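Pick and pack people: has the automation changed your actual day?

Forum > Warehouse and Fulfilment > General chat

snackbench_lou
2022-11-08, first post

Hi all, long-time reader, don't post much. I'm at Benilell, we do mixed snack boxes, all the little imported bits and pieces, dried fish, sweets, jelly things, spicy whatever. Until last spring I packed boxes. Now I spend most of my shift on the teaching bench, where you pick things up with a hand-held gripper and the recordings go off to Zaltard, who are meant to be building us the arm that does the picking.

I didn't apply for it, my name was on a list and off I went. It's the same pay as packing, which I'll come back to because I'm cross about it. The work itself is odd. You'd think picking up a snack is picking up a snack, but you've got no feeling in your fingertips any more, you've got a squeeze handle and two ribbed pads, and you have to learn to look for what you'd normally feel. My first week I was worse than my nephew on the seaside claw machine.

Foil is the worst by miles. Those tiny 12 gram packets of spicy fish are mostly air and shine, and if you squeeze as hard as you would a carton you go home having crushed half a tray.
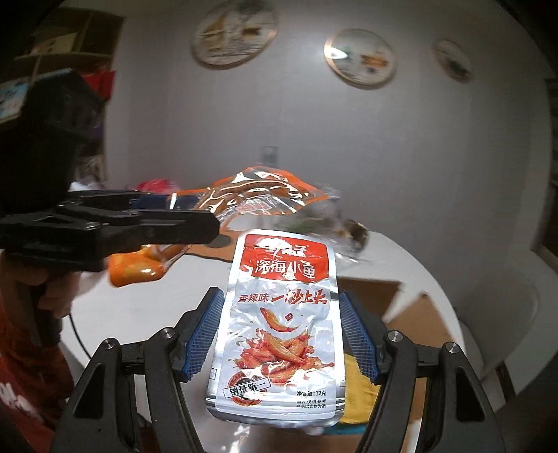
So what I do now is come in low and straight and stop the moment the sides start to dimple, and I try to do it the same way every time, even on the last packet before lunch. The target is 112 good picks a shift. Sounds like nothing, I know! But each one has a start position and a finish position, and if you fumble in the middle you have to mark it as a fumble and go again.

What I wanted to ask is whether anyone else has been moved sideways like this, and did you ever move back? I miss the packing line a bit. You could talk on the line.

Grumpy_Pallet
I'll say it if no one else will, Lou. You're training your replacement and they've got you doing it on packer's money. At our place it was the same with the sorter. Lovely chat about "freeing people up", then nine agency staff weren't called back after Christmas. No one was sacked, so it never counted as job losses. They just didn't ring.

d_prajapati
Bit harsh, Pallet. I work at Plerus (Devendra Prajapati, I don't bother hiding behind a user name) and we've had arms on two of our lines since before I was made shift lead. My knees are the main thing that changed. I used to do the low shelves all night and now I don't. We did lose jobs off nights, I won't pretend otherwise, but the people who'd done the teaching got first go at the cell operator posts and those are paid a grade up. Lou, has anybody put that in writing for you? Ask before December if that's when your budget gets done. Ours does, and once it's signed you'll wait a year.

snackbench_lou
Nothing in writing. My manager said "there'll be opportunities", and when I asked which ones he said it was early days.

Grumpy_Pallet
There you go then.

tapegun_tina
Different view from me, I LIKED the teaching bench. I did it for three months on cosmetics and it was the first time in years anyone at work had asked me how I do something. The engineer would sit there and say why did you turn it before you lifted it, and I'd have to think, because I'd never noticed I was turning it. Made me feel like I knew a trade. The money was rubbish though, I'm with Lou on that.

What nearly did for me was my wrist. The handle on ours was heavy at the top and by Thursday I couldn't open a jar. Swap hands if they'll let you and get it in the accident book early, even if it's only an ache.

snackbench_lou
Oh the wrist, yes! Mine goes at the thumb end. I didn't know you could put an ache in the book. Will do it tomorrow.

And I get what you mean about being asked. Our engineer's nice enough but he's only in now and then, so mostly it's me and a table of snacks and the radio.

kev_on_earlies
Has the arm itself turned up yet or is it all recordings so far? We had Pal put in at ours (that's what the supplier calls it, there's a smiley sticker on it and everything) and it handles boxes and tins no bother. Anything floppy it drops or sends to the reject chute, and guess who stands at the reject chute. I counted one shift when I was fed up and I had 157 bags of crisps out of it by hand. So it hasn't taken my job, it's just left me all the annoying bits of it.

d_prajapati
That's fair, Kev, we had that too. It got better but it took far longer than the salesman said. The chute is a horrible post if one person has it all shift. We rotate it every hour now and the moaning has almost stopped.

kev_on_earlies
Every hour! We do a full shift each. I'm printing this thread out.

snackbench_lou
No arm yet, Kev. There's a taped-off square on the floor where it's going and we all walk round it.

Grumpy_Pallet
Devendra, serious question, how many of your cell operators came off the floor and how many were hired in?

d_prajapati
Mostly off the floor on my shift. On days I think it's more hired in. I'd have to check and I'm not going to guess on a forum my boss probably reads.

Grumpy_Pallet
Fair enough. Better answer than I'd have got at ours.

tapegun_tina
Lou, go with a colleague when you ask about the grade. I went on my own and came out having agreed to cover a Saturday.

snackbench_lou
Ha, that's exactly what I'd do. There are two of us on the bench from next week so I'll take her in with me. I'll ask for the pay in writing and a turn back on the line now and then, and I'll let you know what he says.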